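# How Does a Robot Know What to Pick Up?
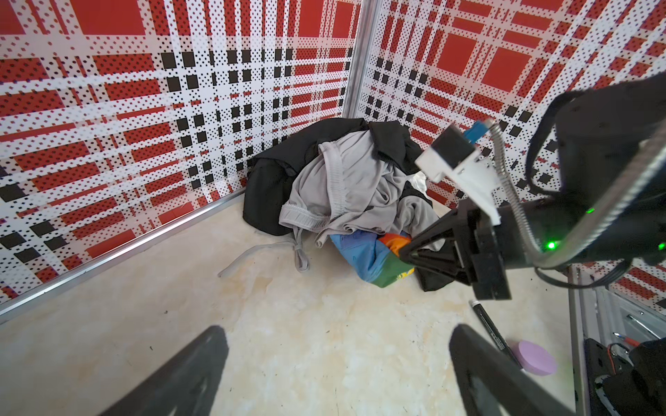 Khôi Phan asked the question that most people ask first: why can't you just tell the robot to pick up the shorts? You can. But the robot doesn't know what "shorts" means until a computer program helps it.

At Plulten, people write programs for robots that handle clothes. The programs do three jobs, one after another, many times every second.

## Job 1: Looking

A camera sends the program a picture. To a computer, a picture is a long list of numbers, and each number tells how bright or what color one tiny dot is. The program has to decide which dots belong together.

Clothes make this hard. A ball looks like a ball from every side, but shorts in a heap can be almost any shape. A gray waistband might lie on top of something black and crumpled, with a drawstring trailing onto the floor. Is the string part of the shorts, or a separate thing? Patterned walls can be tricky too – a plaid square and a colorful shirt may both look like "something bright."

To learn the difference, the program Enska studied 517 pictures of clothes. People had drawn a line around every piece in each one.

## Job 2: Planning

Next, the program picks a spot to grab. A fold that sticks up is usually good. A flat part is harder to pinch.

Then it plans a path for the arm. An arm has joints, like your shoulder, elbow and wrist. Enska was written for an arm with 6 joints, and every joint has to turn by the right amount. The program tries different paths and throws out any that would bump into a wall.

## Job 3: Moving and checking

Motors turn the joints. While they turn, sensors report where each joint really is. If one is a little behind, the program gives its motor a bit more push. This is called feedback. You use it when you carry a full glass of water and keep watching the top.

## Try it yourself

Make a small pile of clothes. Close your eyes and let a friend tell you how to move your hand, using only the words left, right, forward, back, up, down, open and close. Count how many words it takes to lift one sock. Shireen Kekana's class tried this in January, and the longest turn took 186 words. The shortest took 11.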